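Accueil Ateliers Visites Archives Contact
Partager 27 · Commentaires 6

Visite chez Softić : des bras qu'on tient par la main

Publié le 21 octobre 2024

L'invitation promettait « l'apprentissage du geste par la machine ». J'y suis allé avec la méfiance de quelqu'un qui a déjà vu, en juin, au salon de Lelbridge, un bras plier trois serviettes devant un public conquis avant de s'acharner sur la quatrième pendant tout le temps de mon café. Softić loue un ancien atelier de reliure derrière la gare. On entre par la cour, on signe un registre, on vous donne un badge qui ne colle pas.

Nous étions une douzaine, surtout des gens de l'emballage et de la petite logistique, plus deux enseignants de lycée technique. Tarek Gaber, qui dirige les essais, a commencé par vingt minutes de diapositives. J'en retiens une chose utile : ici, personne n'écrit de trajectoire. Un opérateur s'assoit devant une paire de bras de commande, fait le mouvement, et les deux bras du poste le reproduisent en même temps. On enregistre, on remet les objets en place, on recommence. Après quoi un modèle est entraîné sur les enregistrements et tente de se débrouiller seul.

L'exercice du moment s'appelle Bustico en interne (je n'ai pas réussi à savoir pourquoi). Il s'agit de sortir de petits objets d'un bac, de les passer éventuellement d'une pince à l'autre et de les ranger. Une démonstration dure 40 secondes quand tout va bien. L'équipe en avait 354 au compteur le jour de notre passage. Gaber parle de ce chiffre avec fierté. Moi, je l'ai multiplié par le salaire d'une personne assise.

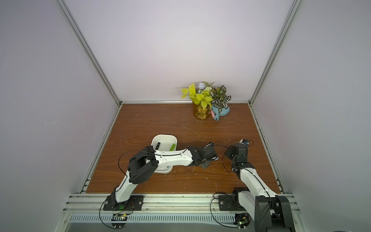 Ce qui frappe quand on suit l'opératrice, c'est la lenteur. Elle est adroite, elle fait cela depuis des mois, et pourtant chaque saisie ressemble à celle de quelqu'un qui porterait des moufles. Elle ne sent rien de ce que touche la pince, donc elle compense avec les yeux, se penche, hésite, reprend. Je lui ai demandé si ses hésitations étaient apprises elles aussi. « Oui, en partie. On trie après. » Qui trie, selon quels critères, combien on jette : les réponses sont devenues plus vagues. J'aurais aimé voir les essais rejetés, on m'a dit que ce n'était pas prévu au parcours.

On nous a laissés essayer. Les commandes sont légères, plus agréables que je ne le craignais, et au bout de quelques minutes on cesse de penser à ses coudes. J'ai attrapé un feutre du premier coup, puis je l'ai lâché à côté du bac. Le monsieur de l'emballage a fait mieux que moi et il ne s'est pas privé de le signaler. Je reconnais volontiers que c'est plaisant. De là à parler de « transmission d'un savoir-faire », comme le fait la brochure, il y a un pas que je ne franchis pas. Un savoir-faire, c'est aussi savoir quoi faire quand la pièce est mal moulée ou que le bac arrive à l'envers.

J'ai justement posé la question du bac à l'envers. Gaber a répondu franchement : il faudrait refaire des démonstrations. Et si on change la table ? Sans doute aussi. L'éclairage ? Cela dépend. La concurrence, chez Grarkent, annonce paraît-il la même souplesse avec 60 démonstrations seulement. Il a haussé les épaules et demandé à voir. Sur ce point nous étions d'accord.

Restait le passage en autonomie, que tout le monde attendait. Il a eu lieu en fin de parcours, quand la moitié du groupe regardait déjà l'heure. Trois tentatives : la première réussie, la deuxième réussie après une longue pause au-dessus du bac, la troisième interrompue par Gaber lui-même, le doigt sur l'arrêt. Il n'a pas cherché à maquiller la chose, et c'est plutôt à son honneur. Mais deux sur trois, devant des visiteurs, avec des objets choisis par la maison, cela ne me dit rien de ce que donnerait une journée entière sur un poste de conditionnement.

Côté prix, pas de tarif affiché. On parle de « projet pilote », avec formation d'un opérateur chez le client. Je conseille à ceux qui seraient tentés de faire préciser par écrit qui refait les enregistrements quand la gamme de produits change, et aux frais de qui.

La visite est gratuite, sur inscription. Se garer dans la cour est impossible, comptez cinq minutes à pied depuis la gare. Le café est bon.

Partager cet article · Article précédent · Article suivant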